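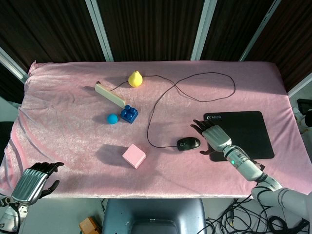 A toy pear, a block and a ball on the pink cloth.

April 2021

4 min read

I didn't plan to watch the whole season. I used to follow basketball closely, then had a few years when I checked scores on my phone and that was it. This winter I was home every night, and the regional league was streaming all its games for a flat fee, so I signed up in the first week and ended up seeing nearly everything Sandar played.

For anyone who doesn't follow the league, Sandar finished last two years in a row before this one. They let the old coach go in July and changed most of the bench. The new coach came over from Jinitz, where he had been an assistant for six seasons. People there were sorry to lose him. People in Sandar mostly wanted to know why the club hadn't hired somebody with head coaching experience.

I thought the same thing through the first month. They lost their first four games, two of them badly. The offense was slow and the starters looked tired by the third quarter. What changed was the rotation. He started using ten players every night and kept doing it even when it cost him a lead. I remember yelling at the screen when he sat both guards with five minutes left against Grultemwood. They lost that one by a point. Two weeks later they played Grultemwood again, used the same rotation, and won by 17.

The rebounding is what I liked best. Sandar isn't a tall team. Their center gives up three or four inches most nights, and he doesn't jump especially well, but he gets to his spot early and he doesn't move off it. Watch him on free throws if you get a chance. The forwards have picked it up from him. Late in the season they were getting second shots against teams that should have pushed them around.

The defense is still a problem. They switch too much and end up with a small guard on a big man, and every decent team has figured out how to get that matchup. Jinitz did it all night in the last regular season game and scored 136, in overtime, but still. You can't give up that many and expect to go far.

Attendance was capped, of course. The announced crowd for the last home game was 872, in a building that holds a lot more than that. On the stream you could hear the players calling out screens and the coach telling people to get back. I got used to it after a while. I even liked it, though I'm sure the players would take a full house.

There has been a lot of talk about the coach's contract. He signed for one year with a club option, and as of this morning the club hasn't said what it's doing. The Marchetti cup money may have something to do with it. Sandar went out in the second round, and the payout gets bigger after that. My guess is they bring him back for two more years. He took a last-place team to the middle of the table, and I don't know who they'd get who would do better for the same pay.

If he does stay, I'd like to see them add one wing who can guard people and leave the rest alone. The young point guard needs minutes more than he needs competition. His turnovers came down to about 2 a game by March, and he's stopped picking up his dribble when he gets trapped on the sideline.

Playoffs start next weekend without us. I'll probably watch the Grultemwood series anyway, because the subscription runs to the end of the month and their backcourt is fun. I have Jinitz winning the whole thing.

Get new posts by email. Enter your address to subscribe. You can unsubscribe at any time.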